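Posted February 21, 2019 by Huguette MacDonald
Filed under: Set-Up Guides > Colors & Dyes

Section 2. Setting out the colors

1. Clear the tabletop and put the bin in the middle, long side toward you.

2. Check that every cap is closed. Stand the small dropper bottles upright near the bin and turn the labels so you can read them. 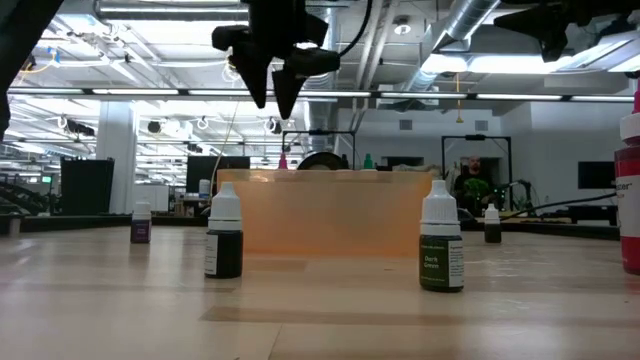

3. Keep the large bottles out at the sides. They are heavy when full and will knock over a dropper bottle.

Note: Dark Green and black are hard to tell apart by the body of the bottle. Go by the label.

4. Leave 10 inches clear at the front edge for your color chart.
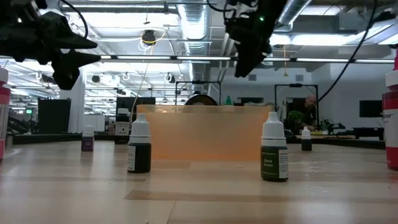 5. Open one bottle at a time and cap it before you reach for the next.

CAUTION: Colors stain. Wipe drips off the table at once.

6. When you finish, return the bottles to the bin upright. For refills, quote part 138.

Hendimeck Craft Supply | Contact us | © 2019 | Back to top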